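本节接着上一节(拆箱、撕标签、发现标签撕不干净)。Anlow 厨房小件组从纸箱里出来以后,要先在长桌上全部摊开,过一遍,再决定谁进柜子、谁留在外面。直接往柜子里塞也行,本手册第二次修订之前就是这么写的,后果见 4.6。

## 4.1 摊开之前

1. 清空长桌。钥匙、快递单、喝了一半的水,统统请走。
2. 铺垫层。棕色的那卷,铺到四边都有富余为止。Trullallow 长桌配的是加长卷,Fuentealba 圆桌配的是方卷,两者不通用。硬要通用的话,请自备胶带和耐心。
3. 把垫层抹平。鼓包的地方先处理掉,碗底正好会找到它。
4. 确认电源插座离桌子够近,烤面包机的线不必横穿过道。

> **注意** 垫层怕刀。切东西请用砧板,砧板不在本组内,我们也很遗憾。

## 4.2 初次摆放

摆放顺序从左往右,重的先上。

1. 锅放左侧靠后,盖好玻璃盖。长柄朝外斜着伸,方向以你路过时不会用腰撞到为准。蓝色盖钮应在盖子正中;如果能拧动,先拧紧再放。
2. 带盖保鲜盒放在锅的前面,扣具朝上,四边都能摸到。
3. 杯子放在盒子右边。
4. 碗放中段。粉色碗和淡绿色碗各自单放,浅蓝色的两只可以叠。叠放只限同款,不同款叠起来也能站住,站到有人关抽屉为止。
5. 盘子放右侧靠前,烤面包机放右侧靠后。盘子和机器之间留一点空,烤好的面包夹出来时总要有个落脚的地方。 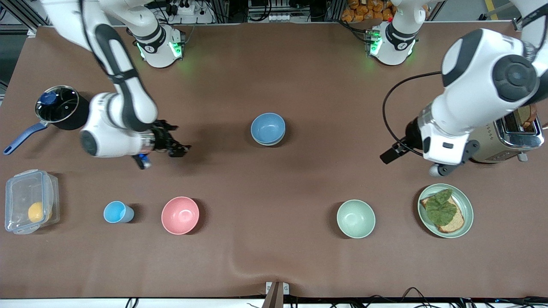

Anlow 厨房小件组 · 安装与使用 · 第 44 页

盒里放了一只柠檬,盘里放了一片全麦面包,面包上还有一片深绿色的叶菜。食物均不随组附送。放柠檬是本手册的推荐做法:保鲜盒盖上以后,隔着盒子就能看见它,省得有人为了确认“里面到底有没有东西”把扣具开开合合一下午。不喜欢柠檬的,可以换成别的滚不远的东西。

面包上的叶菜请选自己认得出的品种。

初次摆放完成后,退后一步看看。各件之间应当都能伸进一只手。如果你需要侧着手才能拿到粉色碗,说明淡绿色碗靠得太近,或者你把说明书也摆上桌了。

> **注意** 烤面包机槽里有面包时不要搬动机器。碎屑会沿途留下记号,方便所有人找到你。

## 4.3 逐件检查

检查不分先后,但建议先查锅。查完锅,剩下的都显得很轻。

- **锅与盖**:盖子放上去后轻轻转半圈,应当顺滑,没有卡顿。有“咔”的一声,多半是盖沿压到了锅边上的残留标签。回到第 3 节,重撕。
- **长柄**:握住,前后轻摇。柄根松动的请停用,填写 13 号表寄回 Dunance 备件仓。表在手册末尾,虚线并不好撕,我们知道。
- **保鲜盒**:把扣具逐一扣上再打开。新扣具偏紧,用指腹压,别用指甲。
- **杯子**:看杯口有没有毛刺。有毛刺就更换,不要自己拿砂纸打磨。上一位打磨的用户得到了一只口径更大的杯子。
- **碗**:倒扣在垫层上,四面轻按,不应翘动。翘动时先看看垫层,再怪碗。
- **盘子**:对着光看盘面。细小的色差属于正常现象,大片的色差属于昨晚的酱汁。
- **烤面包机**:空槽试按一次,确认能弹起。首次通电会有一点味道,开窗即可。

检查完把结果记在 52 号卡上。卡片只有巴掌大,写字请克制。

## 4.4 腾出中段

日常使用时,桌子中段要留给正在用的那一件,其余的往两头和前沿退。这个布局叫“一碗居中”,名字起得很隆重,做起来只是挪几下。

1. 把要用的碗单独放到中段,碗口朝上,周围留空。
2. 锅不动,仍在左后角,盖子盖着。
3. 保鲜盒、杯子和另外的碗沿桌子前半边排开。排成一行即可,不必拿尺。
4. 粉色碗与淡绿色碗之间留一段宽的空当。以后端菜、放勺子、摊开一本看不懂的菜谱,都靠这段空当。
5. 杯子若要横放,杯口统一朝左。这样至少在它滚动的时候,大家对方向有共识。

> **小心** 横放的杯子必须是空的。这一条加进手册时,我们讨论过是否多余,后来看了 137 封来信,保留。

蓝色碗居中,两边的碗都退开,杯子横在盒子右侧、杯口朝左,摆到这个程度就可以收手了。继续微调不会让汤更好喝。

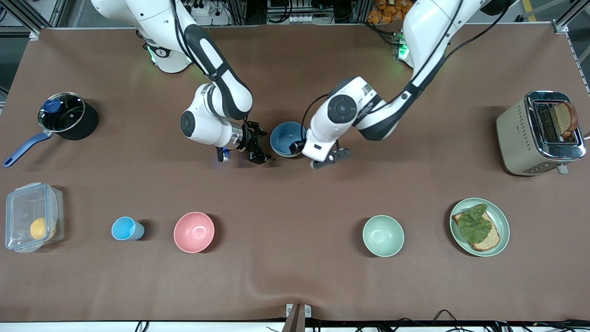 ## 4.5 归位

用完以后,按与摆放相反的顺序收。着急的时候可以跳步,但第 1 步和第 4 步不能跳。

1. 拔掉烤面包机的插头,等它凉透。倒碎屑时请对准垃圾桶,垫层不算垃圾桶。
2. 盘子先洗,碗随后。油重的单独洗,别让它连累淡绿色那只,浅颜色记仇。
3. 杯子洗净后正放晾干。横放是桌上的规矩,沥水架上不适用。
4. 打开保鲜盒,把里面的东西拿出来。请真的拿出来。盖子和盒身分开晾,扣具保持打开。
5. 锅擦干再盖盖。长柄单独擦一遍,尤其是靠近锅身的那一截。
6. 两只浅蓝色碗叠好,先入柜。粉色和淡绿色各占一格,柜子小的可以放在浅蓝色旁边,中间垫一张厨房纸。
7. 垫层最后收。先抖,后擦,再卷。顺序颠倒会把碎屑卷进去,下次铺开时它们还在等你。

卷好的垫层竖着放,不要折。折过一次的垫层会永远记得那条线,而你的每只碗都会恰好摆在线上。

## 4.6 常见问题与处理

**盖钮转个不停,就是不紧。**
垫圈掉了。先在锅里找,再在垫层下面找。都没有,请向 Dunance 备件仓索取,注明“蓝色盖钮垫圈”。只写“那个小圈”的来信,我们会寄去一个小圈,但不保证是哪个。

**叠着的碗分不开。**
在上面那只里倒一点凉水,下面那只泡进温水,等一会儿再转着拔。别敲。敲开的碗不在保修范围内,敲的声音邻居也会作证。

**保鲜盒合上后有一角翘起。**
先按对角,再按翘起的那一角。仍然翘,看看是不是柠檬太大。本组不提供柠檬的尺寸支持。

**一上来就把所有东西塞进了柜子,现在柜门关不上。**
全部取出,回到 4.1。这是本手册第二次修订的由来。

**淡绿色碗找不到了。**
请查冰箱最里面,保鲜膜下面那只。打开时屏住呼吸,然后按 4.5 第 2 步处理,用时自定。

**垫层边缘卷起来,压不住。**
反方向卷一夜,第二天早上再铺。如果当晚就要请客,让锅坐到卷边那一角去,它反正也没别的事。

保鲜盒的密封圈更换见第 5 节。第 5 节需要一把小镊子,镊子同样不在本组内。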